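Home | Opinion | Kitchen | Garden | Letters
Print this page | E-mail to a friend

In praise of the see-through bag

Matvii Savchuk

I would like to put in a good word for the clear produce bag, and I mean the sturdy kind you wash and use again until it goes cloudy. I love them! I have loved them since July, when I cleaned out the bottom drawer of our fridge and found a brown paper bag with a cucumber in it that I could have poured.

We're told that good storage hides things. Every kitchen in the magazines has a row of matching tins, all the same grey, and you're meant to remember which one holds the lentils. I fell for it too. I had linen bags for the apples, a lidded crock for the onions and a cotton sack for the greens, and they looked lovely, and we threw out food every week because it had slipped our minds that we'd bought it.

Fruit and veg already come in the best colours in the house. Why would you cover that up? Open the fridge after work, tired, no plan for tea, and a bit of red or orange catches your eye and there's half your dinner decided. My kids, who would never in their lives untie a linen sack, will grab a plum they can see. (They will also leave the bag open on the bench, but I'm choosing my battles.)

I've heard the arguments against. The neighbours over in Culbridge tell me plastic is plastic, and fair enough - I'm not asking anyone to go and buy 300 of the flimsy ones off the roll. Mine have been through the sink more times than I can say and they dry on the tap overnight. Others say the crinkle drives them mad. I like the crinkle. It sounds like shopping day.

And mix your bags! People will sort everything by kind, one bag for this and one for that, then wonder why the fridge is full of bags. I put together what I'm likely to cook together, something round and red with something green and something orange, and I pull the lot out at once. The soft things go on top and the heavy things underneath, and potatoes stay out of it altogether. 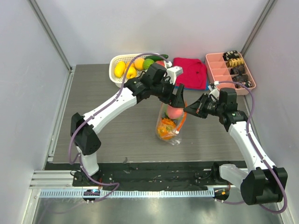 Reading time: 2 minutes

A rounded pinkish-red fruit, a few bits of green and that blaze of orange below, all showing through the shiny plastic - I could look at a bag like that all day. Put it in a tin and you'd have a tin. Keep your crocks for the biscuits, and give the good colours a window.

Related
Jadoon Street market: what to buy before nine in the morning
The Tristier bread bin, two winters on
Letters: 58 readers on where tomatoes belong
Soup from the bottom drawer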